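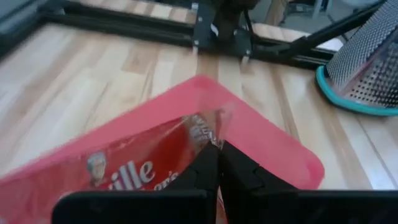 Words by Mitali Cassim
2024-01-30

The first thing Illia Lysenko does when I come in is offer me tea, and the second thing he does is apologize for the kettle, which takes forever. He could have a machine make it, I suggest. He laughs for a good long while at that.

"Ask me to have a machine make your tea and I'd want you standing well back," he says. "Ask me to have one lift a bag of snacks out of a tray, and we can talk."

Lysenko runs Lullo, a small workshop that teaches robot arms to do the sort of jobs most of us do with half our mind on something else. The arms work at wooden tables, among things you'd find in any kitchen drawer or cupboard. On the day of my visit it's a red snack package in a pink plastic tray, with a box grater standing a little way off, and the two black fingers of the gripper have hold of the package by its crumpled top edge. I found myself leaning in, the way you do when a toddler carries a full cup across a room.

Why a snack bag, of all things? "People think the heavy stuff must be hard," Lysenko says. "Heavy is fine. Heavy has been solved for longer than I've been alive. A bag is awful! It's shiny, so the camera sees a highlight and thinks it's an edge. It folds wherever it likes. You squeeze the top and all the air goes to the bottom, and now it's a different shape from the one you planned for." He squeezes an imaginary bag for me, with real feeling.

He came to this from the shop side of things. His parents kept a grocery, El Idrissi, which they had bought from the family of that name and never got around to renaming, and he spent his school vacations filling shelves there. He still thinks about chores like a person who was once paid to do them. Facing up a shelf (pulling everything forward so it looks full) is the one he'd most like to hand over, and he figures it's closer than folding laundry, which he refuses to discuss before lunch.

Lullo's software is called Brideo, a name he says he'd change if the stationery weren't already printed. It learns from people guiding the arms through a job, over and over. For picking bags and packets out of trays they have collected 2,000 of these guided runs, and last November they held a long test with bags the arm hadn't met before. It made 113 good picks before it dropped one. Lysenko was pleased, and then he moved the tray to the other end of the table.

"Two good picks," he says. "Two! Then it went for the table. My mother could have told you the tray had moved. She'd have told you from the next room."

I ask him the question I'd come to ask, whether any of this is ready for a real home, and he takes his time over it, getting up to see about the kettle and coming back without the tea. For a shop or a packing room, he says, where somebody can decide that the trays always sit in one place and the lights stay on, yes, for a few jobs, with a person close by. Plelar, a mail-order snack seller, is planning a trial with him on exactly those terms. For a kitchen with a dog and a school bag on the floor, he'd ask you to wait.

"I get letters from people who can't grip things well anymore," he says. "Opening a packet, grating some cheese, that's their whole evening's trouble. I don't like telling them to wait. But I'd like it even less to send them something that's good on my table and lost on theirs."

And the grater? Would he let the arm have a go at it? He looks over at it, with its teal rim, and considers.

"Picking it up by the handle, sure, I'd try that tomorrow. Grating, no. You have to feel how much cheese is left. I still catch my knuckles, and I've had forty years of practice."

The kettle clicks off at last, and he goes to pour the tea himself.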